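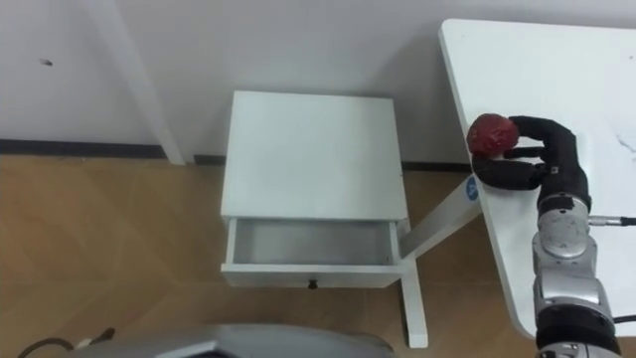 Workroom notes, November

The long white desk is staying. Several of you asked whether it would go when the new tables come from Stoltton, and the answer is no - it still does the job, and the curved front gives more elbow room than a straight one. The marks on the top are only on the surface. Theresia Camenzind has tried washing-up liquid and a soft cloth on one corner and would like to have a go at the rest before we spend money on anything stronger.

The small white drawer unit under the left end is for shared bits and pieces: pens, tape, the spare key for the post box. Please bring back whatever you borrowed from it over the summer. Damian Pfister will sort through it at the end of the month and anything left without a name will go in the box by the stairs.

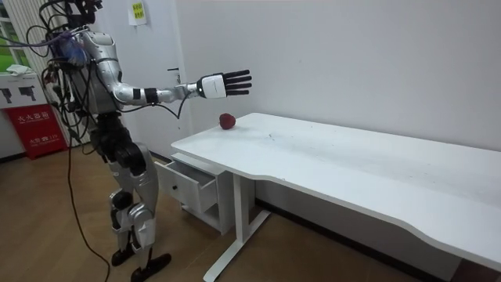
The white desk, with an apple at the back and the top drawer open underneath.

Fruit is fine at the desk. Hot food is not, and neither are open cups near the wall. Apples come in with the Irka delivery, 3 crates at a time, and they keep better in the kitchen than out on a desktop for days. Take one when you want one and put the core in the brown bin.

We have had two bruised shins this autumn from drawers left open, so push them in when you get up. The runners on this unit are a bit stiff and need a firm shove.

Two of the old chairs are also free to a good home. They are sound but the seats have faded. Speak to Florian Hofstetter if you can collect, any morning before eleven.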